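The soup swap is back!

Well, I said I'd have a rest after last winter's soup swap, and you all know how good I am at resting. So we're off again from June, Monday evenings, starting at 5 (come when you can, I'm usually still chopping onions at that point). It's £2 a bowl, same as before, and seconds are free while there's any left.

Mebrat Wolde is doing her red lentil one first, the one with all the garlic, and I've already promised to save a tub for my neighbour. Sumeya Tefera wants to try a cold cucumber soup if the weather warms up – I'm not convinced, but I've been wrong about soup before!

If you'd like a turn at cooking, put your name on the sheet by the door at Tamiru. Please write down any nuts or milk in it, in big letters.

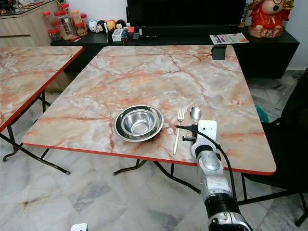 Oh, and bread. We ran out twice last year, so do bring a loaf if you're passing the baker's.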